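Pre-season inspection, motor yacht Říha
Berth: Pristside Marina, east basin
Done in February by Marcela Kadlec, afloat and on the hard
Marks used: OK / Watch / Fix before launch

Hull and underwater gear
Bottom paint — OK. Thin along the waterline on the port side. One more season if the owner doesn't mind scrubbing.
Shaft anodes — Fix before launch. Both more than half gone. New ones are in the cockpit locker, still in the bag.
Props — Watch. Small nick on the starboard prop, one blade. No play in either shaft bearing.
Through-hulls — OK except the galley drain, where the handle turns but the valve is stiff at the end. Grease it, work it, and if it still sticks, replace it.
Swim platform brackets — OK.

Engine room
Port engine, 3,000 hours on the meter. Oil clean on the stick, belts good.
Starboard engine — Watch. Weep at the raw water pump. Dried salt under the housing. Seal kit ordered from Brevmont.
Fuel filters — changed both sides, water bowls drained.
Bilge pumps — 2 tested, both ran off the float switches. The forward switch hangs up if the hose lies across it, so I tied the hose back.
Hose clamps — Fix before launch. Rust on the lower clamp at the port exhaust elbow.
Engine room fire bottle — OK, gauge in the green, tag current.

Electrical and electronics
Shore power cord — Fix before launch. Browning on one blade of the plug. Do not use it again.
House batteries — Watch. They hold a charge but drop fast with the fridge on.
Main panel — OK. Labels worn off on the lower row, see owner.
Radio — OK, check call answered from the harbor office.
Plotter — OK at the helm, slow to find position at the flybridge.

Open tower cases on the slatted work table
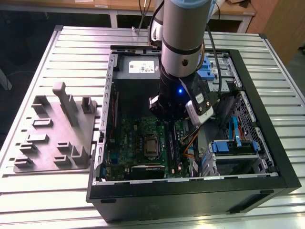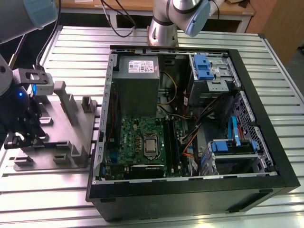
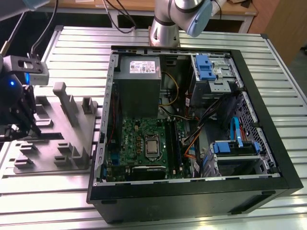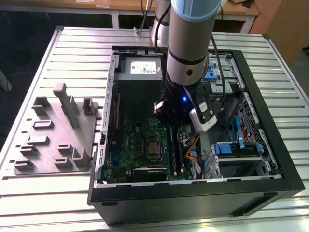 Navigation lights — Fix before launch. Stern light out. Bulb is good, so look at the wiring where it comes through the rail.
Horn — OK.

Deck and safety gear
Life jackets — OK, all adult sizes. Owner has grandchildren coming in summer and will need small ones.
Flares — Fix before launch. Out of date, the whole box.
Anchor chain — 300 feet, marked every 60. The paint on the first two marks is almost gone. Windlass runs both ways but the foot switch cover is cracked.
Stanchions — Watch. Second one back on the starboard side moves at the base. Rebed it before the deck core gets wet.
Nerkska liferaft — service label has run out. Book it in now, the spring line gets long.

Cabin
Gas alarm — OK, sounded on test.
Forward hatch — old drip stain on the headliner, dry today. Watch after the first hard rain.
Heads — OK. Holding tank vent is clear.

Launch is on hold until the fix items are signed off. I need the key to the lazarette to look at the steering ram — it was locked and not on the ring.

M. Kadlec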